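Kaltwood open house, 27/10/2020

Kaltwood makes cutting boards, caddies and serving trays out of an old mill building, and twice a year they let people in. I missed the April one, so I signed up early this time. Groups were kept to 14 and we went in by the loading dock.

Halina Michalski took us through the shop floor first. Boards are glued up in the morning, clamped, and left until the next day before they go to the planer. She said they finish 3,000 a year, most of them sold through Royer. The sanding room was shut down for our visit, but the dust still gets in your coat. After that we went upstairs to the demonstration kitchen.

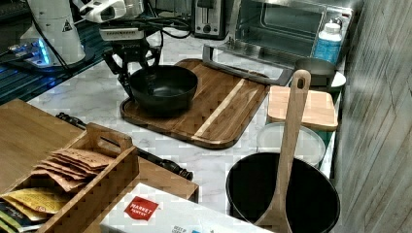 I went mainly for the large boards, because mine at home has split along a glue line. Halina passed around offcuts and talked about oiling, which she does once a month with plain mineral oil and an old T-shirt. The big board on the marble counter has rounded corners and a pale strip running diagonally across one side, and that was the style I had come to see. The small light one with the darker edge would do for bread or a lemon. I also liked the wooden caddy with the handle down the middle – it had packets in it, but I would use it for napkins.

Mostafa Fahmy runs the seconds table by the exit. I bought two small boards with minor knots. Cash only, so bring some. Parking is free behind the building but the lot fills up fast.

Recent posts
Triletti pasta works: a short visit
Bremance spring fair
Oiling a board, step by step
Bus route 561 to the mill district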